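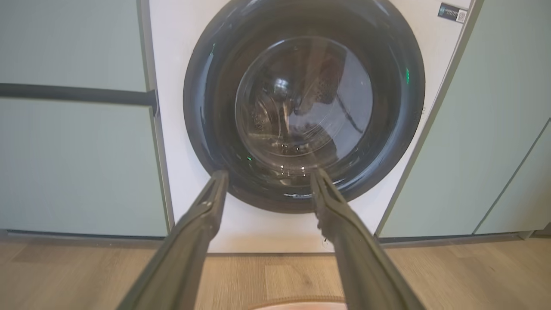

Curnton opens shared laundry room for residents of Pindport

Sep 4, 2025

Curnton, the housing company, is pleased to announce that the new shared laundry room at its Pindport building is open to all residents from today. The room is on the ground floor, beside the bicycle store, and it serves 388 apartments. Until now many residents had to carry their washing to the laundromat on the other side of the harbour road, and in winter this was not a pleasant walk.

The work started in April and was done by the local builder Juntunen. The old storage room was emptied, new water pipes were put in and the floor was changed. The builder also moved one wall, so that a pram or a wheelchair can turn easily between the machines and the folding table.

A room that looks like part of a home

In the survey which Curnton made before the work, residents asked for a laundry room that does not feel like a cellar. For this reason the washing machines are not standing free on a concrete floor. They are set flush between sage-green cabinets, one with a black handle bar, in the same way as in a modern kitchen. The floor has a light wood grain in tan and beige. The machines are front-loading, with a white front panel and a large round door with a glossy black rim. The drum is stainless steel and the glass is clear, so it is easy to look for a forgotten sock before closing the cabinet and going home.

"I have lived in rental buildings all my life and I know how a laundry room can look after some years," said Līga Juška, who is responsible for resident services at Curnton. "We wanted a calm colour and enough places to put things away. When you have a cupboard for the detergent, you do not leave it on top of the machine. I hope our neighbours will treat the room as their own."

The cabinets were made by Conudlow, a joinery workshop that has also supplied kitchens for Curnton in other buildings. The cabinets under the folding table are for common use. Residents can keep detergent and pegs there during their washing time, but personal things should be taken home afterwards.

How to use the room

There are six washing machines. Washing times are booked on the list by the door or through the resident page, and each booking is for two hours. The room is open from 7 am to 10 pm every day. Each apartment may book two times a week, and free machines can be used without booking after 8 pm.

Curnton kindly asks all residents to follow these simple rules:

Empty all pockets before washing. Coins and hairpins can damage the drum.
Look inside the drum before you load it, and look again when you have finished. A dark garment is easy to miss.
Wash dark and light clothes separately, especially when they are new.
Leave the door a little open after the last wash of the day, so that the air can go in.
Wipe the door rim and the glass with a soft cloth. Please do not use strong cleaners on the cabinet doors.
Do not leave laundry baskets in the passage overnight.

Clothes that are left in a machine will be put on the shelf by the window and kept there for one week.

Cost for residents

The first month is free of charge. After this, the washing is paid with the resident card, and the prices will be on the notice board before the end of the free month. The rent will not be raised because of the new room.

Next steps

Curnton will collect opinions from residents during the autumn. Drying cabinets are planned for the second part of the project, together with a bench near the entrance. If the experience in Pindport is good, the same kind of room will be offered in two older buildings of the company.

Residents who need help with their first booking are welcome to speak with Līga Juška at the Curnton service desk in the Pindport entrance hall. Questions from the press can be sent to the same desk.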